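Viltberg Wool Blazer Review: Is It Worth All the Fuss?

Apr 4, 2019

OK, so I have been stalking this blazer since the fall. You know the one! Big shoulders, one button, that sort of oatmeal check that looks like your coolest aunt wore it to a gallery opening in 1987. Viltberg calls it the Bråten, after the label's designer, Sølve Bråten, and it sold out twice before I got my hands on one. I paid for it myself (ouch) and I've now worn it for 30 days, to work, to brunch, to my cousin's engagement party and once over pajamas to sign for a package.

Let's talk fit first. I'm 5'4" and usually a size 6 on top, and I ordered my normal size even though half the comments told me to go down. I'm glad I did. The shoulders stick out a good bit past mine, but the waist is cut in just enough that I don't look like I'm borrowing from a linebacker. The sleeves are long. I push them up, which suits the look, but if you have short arms and want them at the wrist you'll be paying for a tailor.

The fabric is lovely. Soft on the outside, slippery lining, a little weight to it so it swings when you walk. It does pick up every single hair my cat sheds, and I've gone through most of a lint roller already. Wrinkles fall out overnight on a hanger. The lining under the left arm has started to pull a tiny bit at the seam, and at $437 I'm not thrilled about that! I emailed customer service and got a reply the next morning offering a free repair, so points for that, but I don't want to send it away in April when it's perfect blazer weather.

I also borrowed the Flimetti version from my friend Lurdes Leitão so I could wear them back to back. Flimetti's is cheaper and the color is warmer, almost camel, and I really wanted to love it. The shoulder pads are the problem. They slide. By lunchtime one was creeping toward my neck and I spent a whole meeting poking it back into place. Lurdes wears hers with the pads snipped out and it looks great on her, very relaxed, but then it's a different jacket.

How I've been wearing mine: straight jeans and a white tee, mostly. It's also good over a slip dress with ankle boots, and belted over a black turtleneck if you're feeling brave. I would skip it with wide pants unless you're tall. I tried, and I was a rectangle.

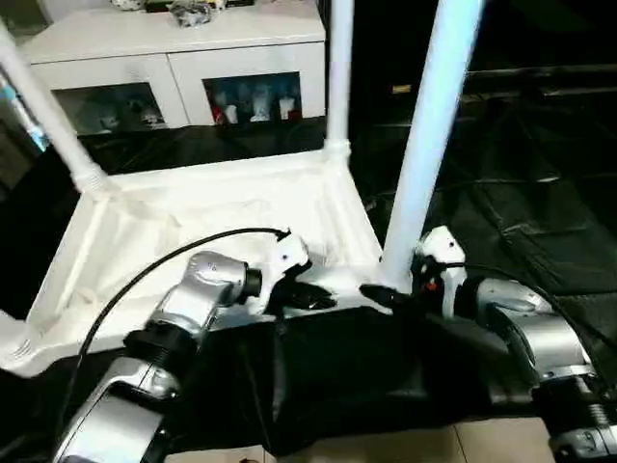 White rack, silver arms.

Storage matters with shoulders like these. Skinny wire hangers leave a little dent at the top of each sleeve, so I bought a couple of the chunky Walent ones and the dents stopped. Don't cram it in next to your winter coats, either. Mine got squashed for a weekend and one lapel rolled the wrong way until I steamed it flat.

So, would I buy it again? Yes, in the navy, if they'd hurry up and restock it. I'd give it four stars out of five, with the missing one going to that armpit seam. Sizes run from 2 to 16, it's dry clean only, and the pockets come stitched shut, so grab your small scissors. They're deep enough for a phone!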